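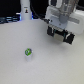 Guerreiro - 2nd July - 4 min read

We use cookies to improve your visit. Accept all | Manage settings

3.2 Materials and sorting procedure

Single-serve coffee pods were collected from the staff kitchens at the Fekbridge site over 26 weeks, beginning in October. The collection yielded 2215 pods from 7 kitchens. Each pod was placed upright on a clear tabletop and handled singly, so that its lid could be read before any part was separated.

Sorting relied on the printed lid. The coders recorded the brand, the product name and the presence of any printed code. Small print was recorded only where it could be read without magnification - a rule carried over from the Andora pilot. 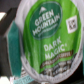
Figure 2. Lid of a Green Mountain "Dark Magic" pod, with a green printed panel and a pale rim.

Pods with the same product name were entered as one type, even where the lid artwork differed between batches. Creases in the foil were noted but did not affect the coding. A subsample of 200 pods was coded a second time by staff who had not seen the first results, and disagreements were settled by returning to the pod itself. Cups and lids were then weighed separately under the Gurneo protocol, as described in Section 3.3.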